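Peletti Film Catalog – User Guide
Section 4: Adding a film and writing its product description

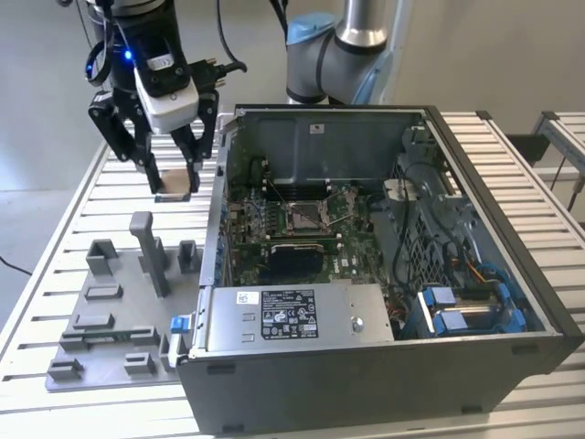 Reading time: 4 minutes

This section explains how to add a new film to your catalog and how to prepare the text which the customers see on the film page. It is written for shop staff and for small distributors who enter their titles by hand. If you receive your titles as a list from Flemilon, please read Section 6 first and come back for the part about descriptions.

Before you start

You need an account with the role Editor or higher. You also need the original title of the film, the name of the director, the running time in minutes and the spoken languages. Keep the disc cover or the distributor sheet near you. Many mistakes come from typing a title from memory.

4.1 Create the film record

1. Log in and open the menu Catalog, then select New Film.
2. Type the original title in the first field. Use all accents and special letters of the original language.
3. Type the English title in the second field. If the film has no English title, leave the field empty. Do not translate it yourself.
4. Enter the director. After three letters the system will offer names that are already in the catalog. Choose the name from the list when it is there.
5. Enter the running time. Write only the number, without "min".
6. Select the spoken languages and, separately, the subtitle languages.
7. Press Save Draft. The system gives the record a number, for example 3648. Write it down if a colleague will continue the work.

Note: Two films can have the same title. When this happens, a yellow line appears under the title field. Compare the director and the year before you continue.

Caution: Do not create a second record for a new edition of the same film. A restored version or a box set belongs under the tab Editions of the existing record. Two records for one film will split the customer reviews, and they can be joined again only by the support team.

4.2 Write the description

The description has two parts. The short text appears in search results and in the newsletter. The long text appears on the film page.

1. Open the draft and select the tab Texts.
2. Write the long text first. The field accepts up to 2103 characters, with spaces.
3. Say in the first sentence what kind of film it is and where the story takes place.
4. Put the name of an actor in parentheses after the role, only the first time the role is mentioned.
5. Stop before the ending. As a rule, tell nothing that happens in the last third of the film.
6. Press Make Short Text. The system takes the beginning of your long text and cuts it after 29 words.
7. Read the short text and correct it. The cut often comes in the middle of a sentence – you can move it to the last full stop with the button Trim.

Note: Quotations from newspapers go to the field Press, not to the description. Each quotation needs its source. Without a source the field will stay red and the record can not be published.

If you copy the text from a PDF, line breaks are copied too. Use Paste as Plain Text and check every paragraph. Letters such as ţ, ő and ř are sometimes lost in this step, so please compare the names with the distributor sheet one more time.

4.3 Preview and publish

1. Press Preview. Look at the page in the wide view and in the phone view.
2. Check that the age rating is shown next to the running time.
3. Select the shelf. A title can stand on 2 shelves at most, for example Drama and Festival Winners.
4. Press Send for Approval, or Publish if your role allows it.

A published page is visible in the shop after about an hour. Shops that use the Strand theme must also refresh the front page by hand (Settings, Front Page, Refresh).

Caution: The button Unpublish removes the film page also from customer wish lists. For a small correction use Edit Live Text.

Text of this section: Rajitha Sikder
Last revised in November
Next: Section 5, Cover pictures and trailers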